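Cables & Sockets > Tidying up

Are cable boxes a con, or am I doing it wrong?

kettle_and_toast

I've been put in charge of sorting out the chargers at work, which sounds like nothing and has already eaten most of a Wednesday. Over the years we've picked up power strips and plug-in chargers from all over the place, and a good few of them are those pastel ones that people buy because they look nice on a desk. A colleague wants us to buy a Mavus cable box, the lidded sort where you drop the whole strip in with the chargers still attached and the wires come out of a slot at the end. She swears by hers.

I'm not convinced. As far as I can see you have the same mess as before with a lid on it, and now you have to take the lid off to unplug anything. The box also has "up to 800 W" printed on the side, and I can't work out what a plastic box with no electrics in it is supposed to be rating.

My other problem is the cube chargers. Put two on a strip and they sit shoulder to shoulder, and I don't trust them to leave space for anything fatter than themselves.
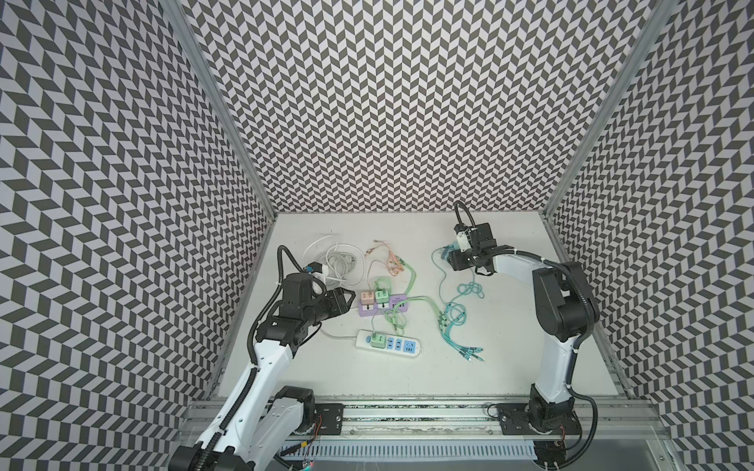
The purple strip, orange-pink and green cubes at the back of it

So do I buy the box, buy longer strips, or throw half of it away? Please don't tell me to go wireless. I've had that advice from three people and all of them still had wires.

Zollville_Cendeck

Don't buy the box. I had one from Cendeck, a different make but the same idea, and gave it away after 2 months. The slot at the end was too small for anything with a moulded plug, so each time I wanted to change a lead I had to take the whole lot out and thread it again.

I also think you're starting at the wrong end. Sort the loose leads before you spend a penny on strips. Everybody wants to talk about where things plug in, and meanwhile there's a heap like this on the side:

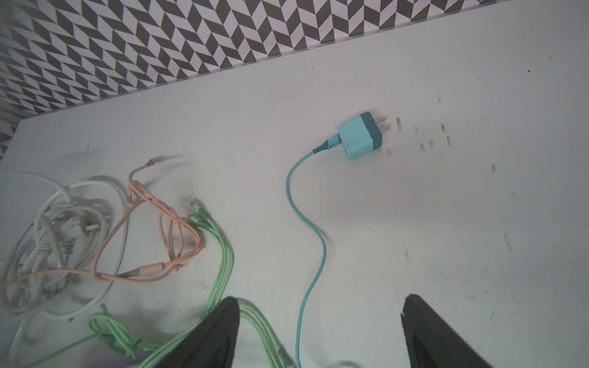

White leads with the round-pin plug in among them, pink on top, green next to it

That white plug with the two round pins is a European one. It won't go into a British wall socket without an adapter, so either it has a proper job on a strip that takes it or it goes in the travel box. Same for any charger with metal prongs that doesn't suit your walls. If you can't say what a lead charges, put it in a bag with the month on it and see if anyone comes asking by December. Mostly they don't, in my experience, though the one time I got rid of an old camera lead somebody wanted it the following week.

For the ones you keep, coil each lead by itself and use a strip of that cloth hook-and-loop stuff. Wire ties are a pain and elastic bands go sticky. I've seen the trick with toilet roll tubes recommended all over the place and it looks lovely for a day or so.

The colours are in your favour, by the way. With ours all black I've got no chance.

mildly_damp

get the box its fine, mines behind the telly and I never look at it. we've got 5 things in it and no bother

bent_spanner

I'd be careful with the answer above. "I never look at it" is my whole objection to these boxes. Chargers give off a bit of heat, dust gets in, and a plug that has worked half loose is something you'd want to notice. Nobody should be putting a lid on a full strip just because it looks better in a photo of somebody's living room.

As for the 800 W, I'd ignore it as a guide to anything. Read the rating on the strip itself and add up what's plugged in. Phone chargers come to very little. A heater or a kettle does not, and neither should be on one of these strips at all. Nor should a second strip be plugged into the first, which is how most "tidy" desks I've been asked to look at manage it.

What I'd do in your place is lay everything out on a table, strips in the middle and leads off to one side, and fill one strip at a time. Awkward shapes go at the ends. A plug at the very end can only get in the way of one neighbour.

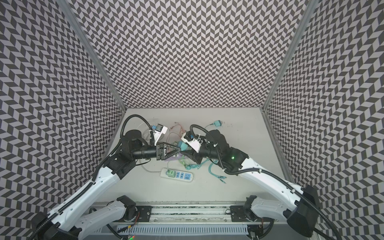

Green plug at the left end of the white strip, blue faces on the rest

It looks a right state while you're doing it, with leads all over the strips, and there's a point where you'll think you've made matters worse. Carry on. I did a shared workshop this way, and the slow part was people wandering over to ask for their charger back.

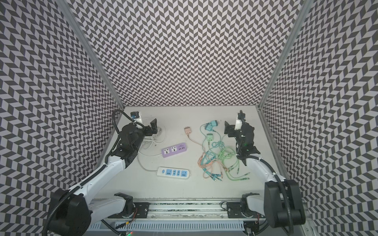 Before buying longer strips I'd ask how many of the cubes you need. A lot of them exist only to turn a socket into a USB port, and people go on using them on strips that have ports already. Your lavender one has a row of small USB ports on its right end, next to the two white universal sockets, so a plain phone lead can go straight in there and the cube can go in the drawer. I'd still try it before trusting it. Built-in ports are often slower than a decent charger, and some share their power between them, so four phones on at once may all crawl. I'm a bit wary of universal sockets too. They take plenty of plug shapes and some grip none of them very well. Push a plug in and wiggle it, and if it rocks about, use a different strip. Check as well that an earthed plug is really getting its earth, which with that type of socket I would never assume.

kettle_and_toast

Thanks, both of the long ones. I've told my colleague no to the Mavus and she has taken it about as well as you'd expect. The round-pin lead has no owner so far. Will try the USB ports, though I'd put money on them being slow.

Viewed 2388 times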